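Home | Issues | Authors | Submit
Filed under: Pain & Rehab, Clinic Methods

3.2 Heat wrap arm

Patients in the wrap group (n = 41) got a Golgate heat wrap on the low back, 2 times a day, in the morning and again before bed. The Grovham clinic handled intake. Pain was scored 0 to 100 on a paper line, same form each visit -- no tablets. Missed visits were called back by Janelle Yap within the week. Stretching was allowed, new pain pills were not. Anyone who startd a new pill stayed in the analysis but got flagged. 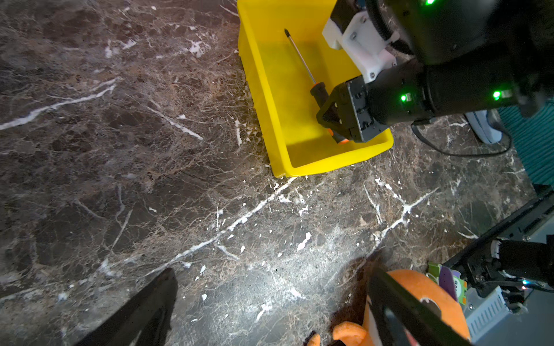 3.3 Fitting and hand tools

Figure 1. Screwdriver in yellow bin, marble tabletop.

Wrap buckles were set at the first visit and left alone after that. Skin checked for redness before and after. Two sites, Selon and Laskowska, used the same fitting sheet. Wear time came from the home diary, capped at 300 minutes a week. Blank diary days counted as zero, wich probably undercounts wear at Selon. Scores at week six were compared with baseline inside each group first, then between groups -- see Section 4.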